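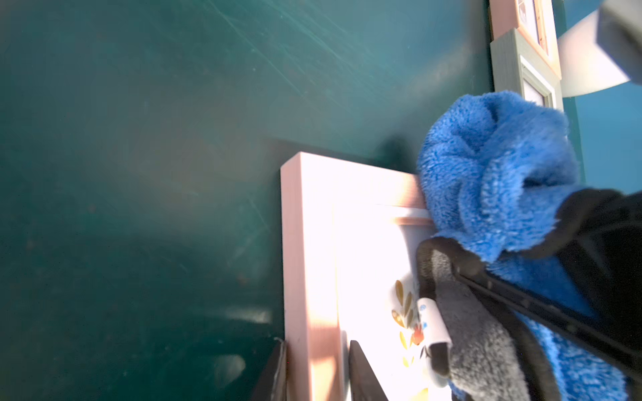 The Okberg Rebound Board is a flat training panel for solo passing practice, sold to clubs and to anyone with a stretch of level ground. I have used one with the under-12s at Gumton since September, on grass and on the hard court behind the stand. The face is a smooth composite sheet with a matte coating, and it marks. Light diagonal scratches and scuffs of the kind on the dark green surface behind the pink picture frame appeared on ours early on, and they make no difference to how the ball comes back. If you want a panel that stays presentable, the textured Makris version hides wear better but takes pace off the ball.

Assembly needs a 10 mm spanner, not supplied. The two rear struts bolt to the panel and lock at three angles. The steepest returns the ball along the ground, the middle one gives a low bounce, and the shallowest lifts it to chest height for a player standing a few yards off. The locking pins are stiff when new. One of ours had a burr and would not seat until Dirk Cuypers took a file to it.

Return speed is consistent across the centre of the face. Towards the outer corners the panel flexes and the ball comes back slower and slightly off line. This matters little for children. For seniors striking it hard from ten yards it is a nuisance, and the optional cross brace should be counted as part of the price.

Stability on grass is good with all four pegs in. On the hard court you rely on the sandbags, and the ones provided are too light. Filled to the line, they let the board creep backwards during a session. We replaced them with a pair from Stumach and the creep stopped.

Noise is the main drawback. A firm pass gives a flat crack that carries, and the neighbours on the court side have mentioned it. Lotte Dekker glued a sheet of closed-cell foam to the back of the second board, which took the edge off the sound - though it also softened the return at the shallow angle.

The board weighs more than it looks and has one handle, placed too high for a single person to carry it level. Folded, it goes into a small estate car with the seats down.

Price at the time of writing is 89 pounds, with the brace extra. The nearest Makris panel is cheaper but has a single fixed angle.

Build: good, apart from the pins.
Return: very good in the centre, fair at the corners.
Portability: poor.
Would buy again: yes, with the brace and heavier bags.

Reviewed 9/6/26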